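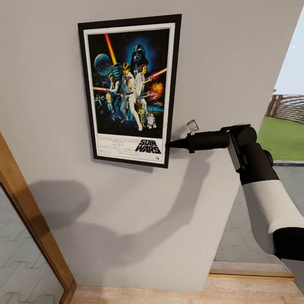
Drendent Announces Pravau, a Game for Two People Who Still Like Each Other

ERKVILLE — Jan 16, 2025 — Drendent, the independent studio behind the ferry-timetable puzzler Moser, today announced Pravau, a cooperative adventure in which two players run a mountain cable car line with one set of keys. The game comes out in September for Windows and Mac.

Pravau puts one player in the cabin and the other in the winch house at the bottom of the mountain. The cabin player can see the passengers, the weather and the next tower. The winch player can see a row of gauges and a kettle. Between them they must move villagers, mail, skiers, livestock and one extremely heavy piano up and down 26 routes, talking to each other the whole way. Shouting is supported.

"We started with a simple question, which was how long two adults could share a brake lever," said Verena Mayrhofer, creative director at Drendent. "In early testing it was four minutes. We made the lever bigger and got it up to an evening."

How it plays

Each route begins with a timetable and ends with a logbook. Keep to the timetable and the line earns money for new cables, better brakes and a coat of paint for the cabin. Miss it, and the passengers write in the logbook. The letters can be read at any time from the main menu, and some of them are quite hurtful.

Players swap jobs whenever the cabin is docked. Neither job is the easy one, though studio staff have strong views about this and have been asked to stop putting them in the bug tracker. The winch player handles speed, tension and the emergency stop. The cabin player handles doors, ballast and conversation, including conversation with the goat.

The keys are the part people tend to ask about. The line has a single key ring, and every locked thing on the mountain needs it: the winch house, the cabin doors, the fuse box, the snack cupboard. Whoever has the keys must send them up or down in the mail basket. The mail basket runs on its own schedule and does not care about yours.

Six seasons, for some reason

Pravau is divided into six seasons, two more than most mountains offer. The usual four are joined by Mud, which falls between winter and spring, and Inspection, which falls whenever the regional authority feels like it. During Inspection, an official rides in the cabin with a clipboard and says "hm" at intervals. The line stays open if the two players' accounts of what happened to the piano match.

Playing together, or at least at the same time

The game can be played on one screen with two controllers, on one keyboard by people who are comfortable with elbows, or online. Only one player needs to own a copy for online play; the other downloads a free companion version and contributes what they can. There is a solo mode, in which the winch house is run by Uncle, a computer-controlled relative who is reliable until lunch.

Text size, color settings and button layout can all be changed separately for each player. Timers can be slowed or turned off altogether. Full captions are included for speech, alarms and the goat.

The score is by Hedvika Ďurica, who also wrote the music for Moser. It was recorded over six days with a small brass band, and it gets faster as the cabin does — a feature the band learned of on the first morning.

"I was told the game was about a quiet village," said Ďurica. "There is a village. I would like that on the record."

Price and availability

Pravau will be sold as a download from the Drendent website and other online stores. The price will be announced closer to launch, once the studio has finished arguing about it. Owners of Moser will get the ferry captain as a playable character at no extra charge. He is afraid of heights and says so on every route.

A demo containing the first two routes and part of Mud will be released before the full game. Progress in the demo carries over, as do the letters.

About Drendent

Drendent is an independent game studio based in Erkville, on the floor above a dentist. It makes small games about public transportation. Its first release, Moser, was described by one player as "relaxing, apart from the boats."

Media contact

Review code requests, screenshots and interviews: the press office, Drendent, Erkville. Please state whether you will be playing alone, so that we can warn Uncle.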